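Diário de bancada - 24 de setembro de 2025

Mais um dia na casa de banho simulada. Já vou no episódio 401 e continuo sem acreditar muito nisto.

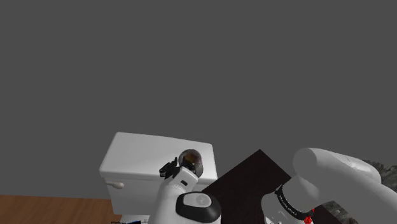
Manhã

Cheguei cedo e a fila da Mollotent estava parada outra vez. Reiniciei, esperei, reiniciei. Quando finalmente arrancou, tinha perdido a hora boa, aquela em que ainda tenho paciência para mexer dois braços ao mesmo tempo sem trocar a esquerda com a direita.

A tarefa do dia era pegar no objeto redondo com a mão esquerda e levá-lo para junto do autoclismo. A ficha chama-lhe "recipiente". A mim parece-me uma lâmpada de vidro, ou uma bola, meio translúcida, acastanhada por dentro. Perguntei no canal do projeto o que era e responderam que não interessa, que o modelo aprende a forma. Pode ser. Mas se eu, que tenho olhos, não sei o que estou a segurar, tenho dúvidas sobre o que a máquina vai tirar dali.

Outra coisa que me irrita: não há parede. Há um cinzento liso atrás de tudo, sem um azulejo, sem uma janela. O chão, vá lá, tem veio de madeira. Dizem que o fundo é sorteado mais tarde, numa etapa que é da responsabilidade da Grirkholm e que ainda não vi funcionar uma única vez.

Tarde

Gravei mais de 7 episódios seguidos antes de parar para comer. Aproveitei cinco. Os outros dois foram para o lixo por minha culpa, larguei o objeto antes de tempo. Podia tê-los marcado como "falha útil", a categoria nova que a Clelletti inventou, mas ainda ninguém me explicou o que distingue uma falha útil de uma falha parva, e prefiro não encher o conjunto de asneiras minhas.

O braço direito passou a tarde quase de enfeite. Ocupa imenso espaço na vista e tapa-me parte do tampo escuro, e nesta tarefa não tem nada para fazer. Pedi para o recolher no início de cada episódio. Não pode ser, a pose inicial vem fixa do protocolo Hirvonen e mudá-la obrigava a refazer tudo desde o começo. Fica então assim, centenas de exemplos com um braço parado no meio do caminho. Aposto que o modelo vai concluir que isso faz parte da tarefa.

Noite

Li o relatório da ronda anterior no comboio. Muitos gráficos a subir, todos medidos no mesmo simulador onde se recolheram os dados. Sobre casas de banho verdadeiras, uma nota de rodapé a prometer ensaios em dezembro. Já da outra vez era "para breve".

Não digo que não sirva para nada. Houve um episódio, a meio da tarde, em que o movimento me saiu tão limpo que o fui rever só por gosto - coisa rara. Mas aprender comigo é aprender também as minhas manias: entro sempre de baixo, hesito sempre antes de fechar os dedos. Se daqui a uns meses o robô hesitar, já sei a quem saiu.

Amanhã: pedir outra vez a ficha corrigida, com o nome do objeto. E levar almofada para a cadeira.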